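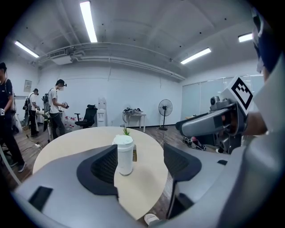
Mernuditz, Mar 5, 2023

Speaker notes: Marker loss and the false "gripper closed" fault

Slide 1. Title

Keep this short. Say what the talk covers: one fault in the hand-held gripper recordings, how it got through our checks, and what we changed. Questions at the end, except on the maths, which can be interrupted.

Slide 2. The setup

Several people work in one room, some with hand-held grippers. The task on this slide is a cup with a lid on a round table. A camera on the gripper looks out past the two fingers. Its view is very wide, so straight edges bend and the second gripper often comes in from the side.

Point to the square marker on top of the second gripper. Leave the pointer there for a few seconds, as the rest of the talk is about markers like it.

Slide 3. What the software did

Trilta is our replay and labelling package. For each recording it estimates the position of both grippers, then passes the result to Iduler, which turns it into motion for the arm. When a marker was visible, Trilta used it to correct the position. When the marker was lost, it was meant to flag the gap and stop correcting.

It did flag the gap. It also held the last finger width it had, and wrote that value out with a status of "good". Iduler only reads the status.

Slide 4. The incident

December, second bench test. The arm was replaying a cup pick. The recording had a marker gap of 18 frames, and the held value said the fingers were closed. The arm treated the cup as gripped, lifted with the fingers open, and carried on to the place step. It struck the rim of the table on the way across. The force limit tripped and the arm stopped.

No injuries. One bent finger mount, one cracked finger pad. The operator was outside the marked zone, as required. Say this plainly and move on.

Slide 5. Why the checks missed it

We had 2,076 recordings in the set. The review sample was 300, picked at random. Marker gaps bunch up in tasks where the two grippers work close together, and those tasks were a small share of the set, so the sample held few of them. The gaps it did hold fell while the fingers were still, where a held value is correct.

If asked: yes, a simple plot of finger width against time would have shown it. A flat line with a step at the end is easy to spot. The plot existed. It was not part of the review.

Slide 6. Glare and angle

Two causes of marker loss. Tilt is the main one – past a certain angle the pattern can't be read. The second is bright ceiling lighting on the white border. We tried a matte print from Ngubane and it helped with glare. It did nothing for tilt.

Slide 7. Changes

Trilta now writes "unknown" for finger width during a gap. Iduler refuses any recording with an unknown value inside a grasp step. The arm also checks motor current after closing and stops if there is no load.

The current check needs tuning for light objects. An empty cup gives very little load, and we have had false stops.

Slide 8. Still open

Gaps shorter than three frames are still filled in by the software. We have no good figure for how often that is wrong.

Old recordings have not all been run again. Anything exported before the fix should be treated as suspect until its status column has been rebuilt.

Backup slide: status codes, old and new. Show only if someone asks about file format.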